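Breaking news writing, handout 2: the first four paragraphs
Violeta Urrutia

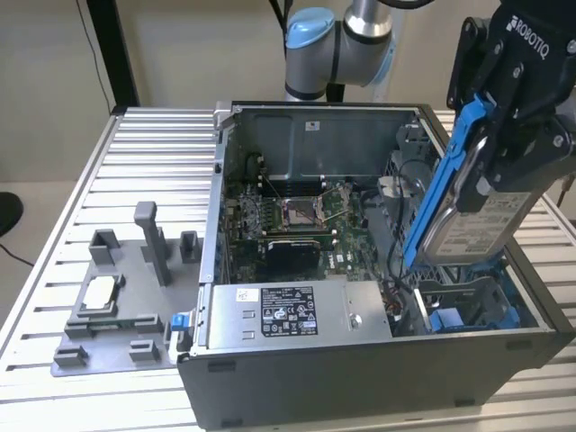
An open desktop tower and a hard drive in a blue caddy.

Okay, so last time we got as far as the lead, and I promised you the part where most people get stuck (me too, my first year on the desk). You've got one good sentence. Now what?

Let's use the practice story, the boiler fire at the Dalletti cannery. Your lead has what happened and where. The second paragraph says who told us. Please don't save the attribution for later! If the fire department gave you the number of workers evacuated, 117, the fire department goes in the same sentence as the number.

Third paragraph: what we don't know yet. I love this one and students hate it. "The cause was under investigation" is fine. "The cause remains a mystery" makes me want to lie down.

Fourth: one bit of background, 26 words or fewer. The cannery's age, maybe, or an earlier inspection. Hendrik Mathebula, who teaches the other section, would put a quote here instead, and we've argued over it since February.

For next class, rewrite the Nostier ferry story from the packet. It's 261 words now and I want it at half that, with both injured passengers still in the first two paragraphs. Bring it printed, double-spaced.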